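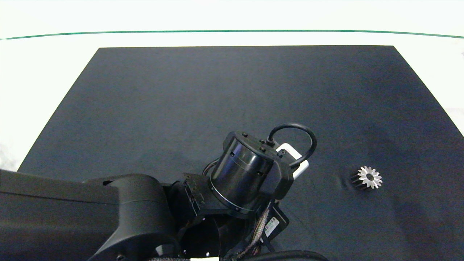
Monday. Metal gear on the mat, arm off to the left.

In at eight, which gave me the room until lunch. The plan was to get through the re-grasp comparison before the meeting at four, and I mostly did.

For my own memory, because I will have forgotten by the time I write the chapter: the question is how much the policy leans on the head camera once the fingers are close to the part. Hikine was trained on both views, head and wrist, for 700 demonstrations, and everybody in the group has assumed the wrist view takes over for the last bit of the reach. Nobody had tested it. So I run each pick twice from the same start, once with both views live and once with the head view frozen at the moment the gripper crosses a set height. If the wrist view is doing the work, freezing the head view shouldn't matter.

I got 34 pairs done this morning. With both views live the small gear was picked in all but 2. With the head view frozen it was worse by 5, and the misses were of the same type: fingers close a little short, one pad catches the teeth, gear skids off across the felt. I did not expect that. I had already written a sentence for the report saying there was no difference, and I have deleted it.

Some of it could be the start positions. I place the gear by hand against a printed sheet, then slide the sheet out, and I'm not sure the gear stays put every time. Tomorrow I'll tape the corners of the sheet and see if the spread goes down.

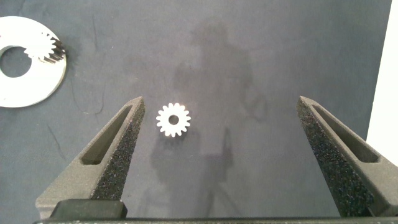 The other thing I need to sort out is shadow. The overhead lights in the Khoury room throw the arm's shadow right over the part on the way down, and the wrist view goes dull just when it's supposed to be most useful. In the training data the lights were further back. I could brighten the frames in software but then I'm testing something different from what was trained, so for now I've left it and written the light settings at the top of each log. If there's time on the arm next week I'll do a short set with the side lamp on and keep it separate.

Had a sandwich at the desk and labelled the morning's misses. I'm using the Pranik scheme, where you mark the first moment of contact and then the first moment the part moves without both pads on it. It's slow but it does make you look properly. Three of the ones I had down as misjudged depth were really sideways errors. I've gone back and changed them and put the old label in the next column.

After lunch I moved on to the larger white parts, just to see whether size made any difference. Only a handful of runs, not enough to put in a table. The policy approaches them from further out and I can't yet say if that's the size or the colour.

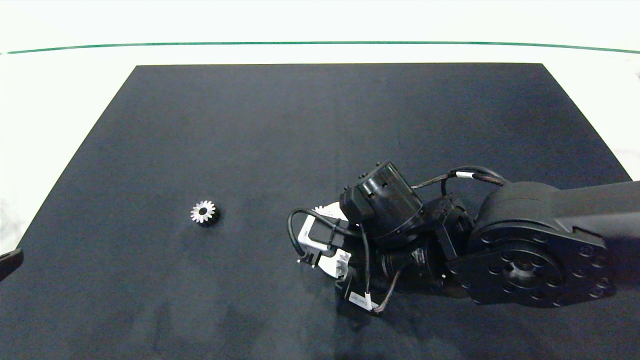
One question on the four o'clock call, from the Viduvmont end, was whether freezing a view is a fair test at all, given that a stuck picture is something the policy never met in training, and whether blanking it or swapping in a late frame from another run would tell us more. I said I'd thought about blanking and decided against it for the same reason. The swap is a better idea. It keeps the picture plausible and only makes it wrong about where the arm is. It will mean writing a bit of code to match runs by start position, a day's work perhaps, and I'll need to repeat the morning's pairs so that the conditions line up.

They also want the grip width logged at every step, and at present I only save it at contact. Easy enough to change. I should have been doing it already.

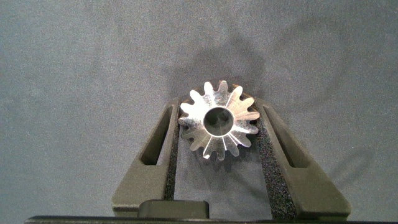

Stayed on until half past six to write the grip width change and check that the file sizes were sensible. They are. I also wrote down how each gear sat in the fingers at the end of a pick, whether the pads were on the teeth or the flat faces, and I'd like to keep that column from now on. With the pads low on the teeth it can look like a good grasp and still tip when the wrist turns, and the score counts it as a success either way. I need to ask whether we're allowed to change the score this late. Probably not, so it would go in as a second number beside the first.

To do tomorrow: tape the sheet, start on the frame swap, book the arm for the side lamp runs, reply about the storage quota. Bus was late again and I read half a paper on the way home without taking much in.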